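**To:** Ankica Kelmendi, Gebremichael Fund
**From:** Piltico, the home organizing program at Preston
**Re:** Progress since the spring payment

Dear Ankica,

Thank you for your patience with this report, and for the kind note you sent in May. It went up on the kitchen wall and it has stayed there.

The short version is that we are in good shape. We set out to help households in Preston who are moving to smaller homes, mostly older people leaving a house they have lived in for decades, and 48 of them have now had the full set of visits. Another 16 are partway through, and I expect most of those to finish before the next payment is due. The sorting evenings at the Tindholm hall have gone better than I dared hope when I wrote the application - we have had 155 people through the door, several of them more than once, and a good few brought a daughter or a neighbor along.

What takes the time is the small stuff. Furniture gets decided quickly, usually by a tape measure. The bathroom cabinet and the desk drawer can eat a whole afternoon, and we have learned to book them that way. We now suggest that people give every everyday item one open container and keep it where they use it, and for many of our households that simple rule has done more than any amount of shelving.
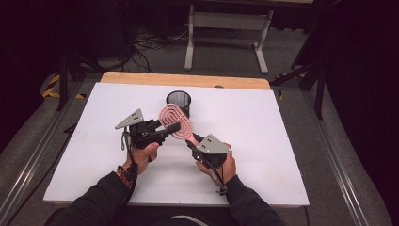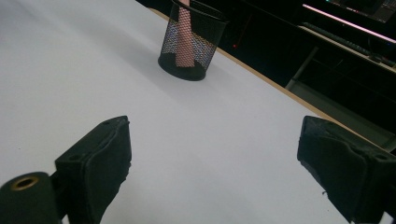
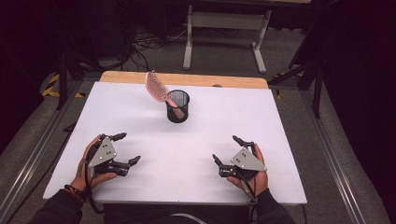 The second thing I wanted to tell you about is the giving-away side. You asked in your note whether the donated goods were finding homes, and the answer is yes, though slower than they come in. So far 797 items have gone on to other families through the Tindholm shelves. Kitchen things go the same day. China cabinets do not go at all, I'm sorry to say, and we have stopped accepting them unless somebody is already waiting for one.

On money, we are a little under on printing and a little over on van rental. The van was needed for longer days than we planned, as so many of the moves fell close together, and I would like your permission to shift the printing balance across to cover it. Nothing else in the budget has changed.

We did have one disappointment. The phone line for people who can't come to the hall has been quiet, and I suspect the flyer made it sound like a sales call. We are rewriting it in bigger type and with friendlier wording, and the Preston library has offered to keep a stack at the front desk.

For the coming months we plan to add a morning session at the hall, for those who don't like going out after dark, and to finish the large-print checklist you saw in draft. I'll send you a copy as soon as it's back from the printer. If you would like to visit, mornings are best, any time after ten, and there is always coffee on.

With warm thanks from all of us at Piltico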